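每月订阅费怎么砍：一份不太相信“省钱神器”的操作指南

先说立场：我不认为装一个记账应用就能让人存下钱。我前后试过 Skudama 和 Prelside，两个都会画漂亮的饼图，两个都在试用期结束后开始收费。用来省钱的工具，自己先成了一笔订阅。下面的办法只要银行流水和一张表格，一个晚上能做完。

第一步：把流水导出来

登录网银，导出最近十二个月的明细，信用卡和借记卡都要。只看三个月不够，按年扣费的项目会漏掉，而漏掉的往往最贵。支付平台里的“自动续费”或“免密支付”页面也要翻一遍，有些扣款在银行那边只显示平台名称，看不出是谁收的。

第二步：只留下重复出现的扣款

按商户名称排序，同一商户出现两次以上的先标出来，年费单独找。超市和加油站删掉，那是另一个题目。我五月份第一次做的时候，信心十足地以为自己只有两三项，结果一年加起来是 2,225 元。其中有一个云盘，我连密码都忘了。

第三步：全部换算成年价

商家喜欢报月价，甚至报“每天不到一杯咖啡”。别理它。每月 25 元就写 300 元，写进表格，从高到低排。首月优惠价不算数，按续费价填。

表格只要 4 列：名称、年价、下次扣款日、最后一次使用日期。再多就填不下去了，我试过加“满意度评分”，纯属浪费时间，每一项我都给自己打了七分。
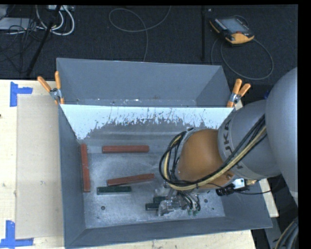

第四步：先退，再考虑要不要

常见的建议是给每项订阅打分，想清楚再决定。我的怀疑是，人在这种时候特别会替自己找理由。所以顺序反过来：最近两个月没用过的，当场关掉自动续费。多数服务关掉后仍可用到当期结束，真需要的话到时再开，损失很小。但有几种例外，关之前先查条款：
- 老用户价，退了以后回不去的
- 存着照片或文件的网盘，先下载再退
- 绑着合约期的手机套餐，提前解约可能有违约金
- 保险类扣款，不要混在这里处理

第五步：对付挽留页面

点“取消”之后一般会弹出半价优惠。半价买一个不用的东西，还是白花钱。Darko 的页面我点了四层才找到确认按钮，中间还问我要不要“暂停”。暂停通常会自动恢复扣款，除非你愿意设提醒，否则直接取消。完成后截图，留着确认邮件，下个月对一次账单。

第六步：让省下的钱真的离开账户

很多教程写到取消就结束了，好像钱会自己攒起来。我的经验是不会，它会变成外卖。把取消项目的年价除以十二，设一笔每月自动转账，发薪后第二天转进单独的储蓄账户。金额小也照设。

顺便说一句“一年轻松省下 3,000 元”这类标题。要省这么多，前提是你本来就浪费了这么多。先看自己的表，再决定信不信。

要不要用 Skurnix 这类代退服务？

我不建议。它要读取你的账单，还要从省下的金额里抽成，做的事和前面五步差不多。如果订阅实在多到理不清，可以考虑，但先看清抽成按一年算还是按一次算，以及怎么注销授权。

多久做一次

半年一次足够。表格留着，下次只需导出新的流水，对照“下次扣款日”那一列，把新冒出来的商户加进去。

更新于 2024年8月17日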